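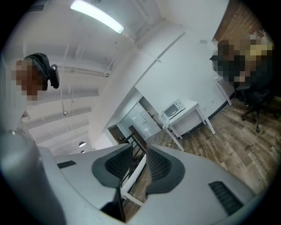 Elections and Public Opinion Group — Workshop Notebook

08/12/2022

Spent most of the morning on the Drundach council runoff, and I'm happier with it than I was last night. Vamico sent over the second wave of the phone survey (2,000 completes this time, against 1,000 in April) and the file opened without a fight, which was a nice surprise! The column for past vote has been renamed again, so anyone pulling it straight into the old script will get blanks. I fixed it in my copy and left a note at the top.

Bigger problem is the turnout question. In April we asked "did you vote," and now it's "were you able to vote" — not the same thing at all, and people who feel a bit guilty about staying home are going to hear the second one very differently. I don't want to put the two waves on one chart until we've talked about it. Genivaldo Brandão thinks we can still compare the under-30s, and he may be right, but I'd like to see his table first. 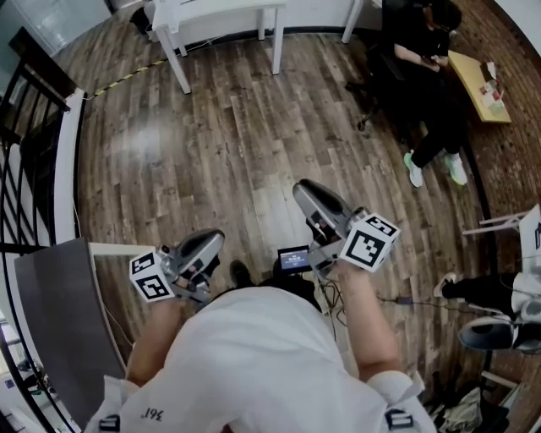

Marnis is still the odd one out. The mayor's party dropped 17 points between waves and I can't find anything in the local papers that would do that to a sitting mayor. My money is on the landline share (it's way up in Marnis and flat everywhere else). Ran it again with phone type in the weights and the drop shrinks, though it doesn't go away. Maybe they really are fed up with him over the bus fares, who knows.

Also started matching the precinct names for the Lagos project. Half of them are spelled two ways in the official returns, with and without the ward number, so I'm doing it by hand and keeping a list of every match I had to guess at. Slow going, but I kind of enjoy it.

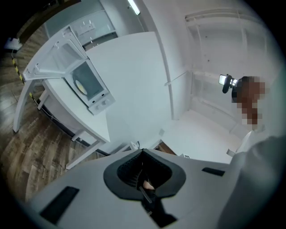 White table, with the gripper in front.

Still to do:
Ask Vamico for the phone type codes, wave 2
Get the exact April wording from the printed questionnaire
Finish wards L through R
Send Genivaldo the Marnis weights before he builds his table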